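Reprocessamento de almofadas de treino de sutura em silicone: ensaio de durabilidade e proposta de reutilização

Relatório de projeto — Unidade curricular de Materiais Poliméricos Aplicados

1. Enquadramento

As almofadas de treino de sutura são consumíveis com vida útil curta. O laboratório de competências que serviu de base a este trabalho descarta cada almofada quando as incisões deixam de permitir uma aproximação regular dos bordos, critério que fica ao juízo do docente presente. Não existe registo escrito do estado em que as almofadas são retiradas nem do tempo de utilização acumulado.

O projeto teve por objetivo avaliar se uma almofada de silicone já incisada pode voltar a ser utilizada após colagem e recobrimento superficial, e em que condições a resposta mecânica se mantém próxima da do material novo. Ficaram fora do âmbito as almofadas de origem biológica e as de espuma de poliuretano.

2. Materiais

Foram estudadas duas formulações comerciais, designadas neste relatório pelo nome do fornecedor: Mollus e Forora. Ambas são elastómeros de silicone de cura por adição, fornecidos em dois componentes. A formulação Mollus foi recebida já moldada; a Forora foi moldada na oficina, em molde aberto, com desgaseificação prévia em câmara de vácuo.

O adesivo de reparação foi um silicone monocomponente de cura acética da marca Tjoa. Testou-se ainda um primário da Brollwood, aplicado a pincel sobre as superfícies de corte antes da colagem. As fichas técnicas dos quatro produtos constam do Anexo A.

3. Preparação dos provetes

As almofadas foram lavadas com água e detergente neutro, enxaguadas e secas ao ar em bancada. A lavagem com álcool isopropílico foi abandonada na fase preliminar: os provetes apresentavam ligeiro aumento de volume logo após a imersão, o que dificultava a medição da espessura com paquímetro.

As incisões foram feitas com lâmina nova, guiada por régua metálica, sem atravessar a camada inferior. A marcação prévia da linha com tinta facilita a leitura do alinhamento depois da colagem, mas a tinta migra para a junta quando se usa o primário. Nos provetes destinados a tração optou-se por não marcar.

A fixação durante a cura foi feita com duas placas de acrílico e molas de papelaria. A pressão exercida não foi controlada, limitação que se retoma na secção 6.

4. Requisitos de utilização

Antes de definir o plano de ensaios, procurou-se identificar as solicitações a que a almofada está sujeita. A literatura didática consultada concorda em três pontos: a agulha deve entrar perpendicularmente à superfície, o arco de passagem deve seguir a curvatura da agulha e a tensão no fio deve bastar para aproximar os bordos sem os enrolar. Do ponto de vista do material, isto traduz-se em resistência à propagação do rasgo a partir do orifício, atrito moderado à passagem do fio e recuperação elástica depois de retirado o nó.

Acresce um requisito visual. A superfície deve ser clara e uniforme, para que a linha de incisão se distinga sem esforço, quer na sutura manual, quer em treino com instrumentos articulados, onde o operador depende da imagem para avaliar a tração exercida sobre o fio.

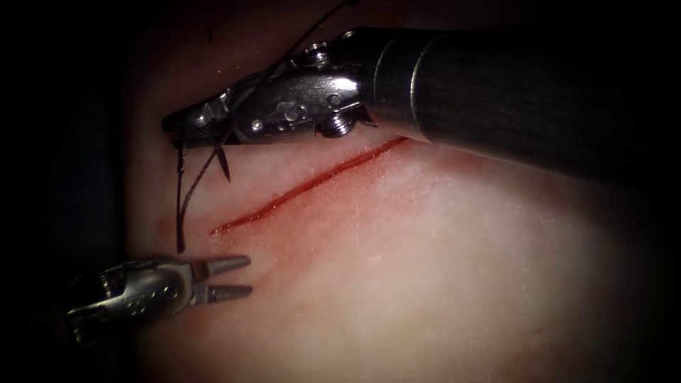
5. Ensaios e resultados

5.1 Rasgamento

Os provetes foram ensaiados em máquina universal, a velocidade constante, segundo a geometria tipo calça. O material Forora rasgou de forma contínua e com força estável. O material Mollus apresentou avanço intermitente, com picos seguidos de queda brusca, comportamento que os autores atribuem à dimensão das partículas de carga, embora não tenha sido feita observação microscópica que o confirme.

5.2 Adesão da junta

Sem primário, a rotura deu-se na interface em todos os provetes Mollus. Com primário passou a ser mista, com zonas de silicone aderente em ambas as faces. Na formulação Forora o efeito do primário foi pouco expressivo e não compensa, a nosso ver, o tempo adicional de preparação.

5.3 Passagem de agulha

Montou-se um dispositivo simples em que uma agulha curva, presa a um braço rotativo, atravessa o provete sempre no mesmo ponto. O ensaio foi interrompido às 498 passagens, por empeno da agulha. Até esse momento não houve rasgo visível entre orifícios vizinhos, mas o orifício deixou de fechar por completo e o fio passou a deslizar quase sem resistência. Um segundo provete, colado, abriu pela junta muito antes.

5.4 Aspeto superficial

O recobrimento com uma camada fina de silicone pigmentado devolve uniformidade à cor. A camada deve ser aplicada após cura completa do adesivo — caso contrário, formam-se bolhas ao longo da junta. O brilho resultante é superior ao da almofada original e pode ser reduzido polvilhando talco antes da cura.

6. Limitações

A pressão de colagem não foi medida e a humidade da oficina variou ao longo de maio, fator relevante para um adesivo que cura por reação com a humidade do ar. O número de provetes por condição foi reduzido e não permite tratamento estatístico. Não se avaliou o envelhecimento dos provetes armazenados.

7. Proposta

Propõe-se que as almofadas Forora sejam reparadas sem primário e reservadas para exercícios de iniciação, com as novas incisões afastadas das juntas existentes. Para as almofadas Mollus a reparação só se justifica com primário, e mesmo assim com um máximo de 2 ciclos. Cada almofada deve receber um código na face inferior, a transcrever para a folha de registo do Anexo B sempre que for lavada, reparada ou abatida.

Anexo A — Fichas técnicas
Anexo B — Modelo de folha de registo
Anexo C — Curvas força-deslocamento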